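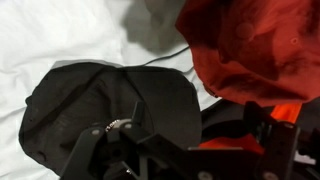
Taking kids to a robot open day – what should I expect?
Posted by Jalen Haverford, 17/03/2018

Hello everyone, and sorry in advance for the length of this! My daughter's class has been invited to the spring open day at the Pliltau workshop over in Gullstead, and I've been roped in as one of the parents going along. I went to the February one by myself and enjoyed it very much, but I was standing at the back and came away with more things I wanted to ask than when I walked in. The part I liked best was the table with a black baseball cap on a white sheet and a red one held up above it, and the arm working with them. I had pictured something more like a car factory, I suppose, and there it was fussing over a hat.

So, two things. Why caps? And is there anything in it for a group of nine-year-olds, or will they be bored in 5 minutes and start climbing on things? Any advice from people who have taken children would be very welcome. The flyer says they had 3,000 visitors last year, so somebody here must have been!

Everaldo Paiva
Hi Jalen, how nice that the school is going. I help out at the Malance library and we brought our after-school club last year, so I can tell you how it went for us.

On the caps, I asked the same thing. The young woman running the table explained that a block is the same shape whichever way you pick it up, but a cap folds and sags as soon as you take hold of it, so the arm has to cope with something a little different every time. She also said that dark things on a dark gripper are hard for the small camera down at the wrist, and a plain white sheet helps a good deal with that. If you look at a black cap next to those black fingers you can see what she means – the one sort of melts into the other. A red cap is much kinder.

As for the children, ours were fine, and a couple of them had to be pried away at the end. What worked for us was splitting them into small groups and letting each group have a turn right up at the rope. From the back they see only grown-ups' coats. Have them guess beforehand whether it will go for the brim or the top of the crown. They got quite loud about it, in a good way.

Do bring a snack, as the cafe line is long. And ask for the morning session if they still offer it. By the afternoon the staff are a bit tired and so is everyone else, and the talk gets shorter.

Renato Ocampo
went last year, parking is terrible. use the lot behind the Miranda building and walk, it's 500 yards. didn't see any caps when I was there, they were doing cups

Jericho Castillo
Everaldo has covered it nicely, so I'll only add that it is slow. My son expected it to be quick like in the movies and was a little let down for the first while, so I would tell the class that before you go. Sometimes it stops and they have to set things up again, and the staff don't mind being asked what went wrong. In fact those were the best talks we had all morning.

One more thing, there are 2 entrances and school groups go in by the side one on the canal path. We stood at the front for ages before anyone told us. Hope you all have a lovely time, and do come back and tell us how they liked it!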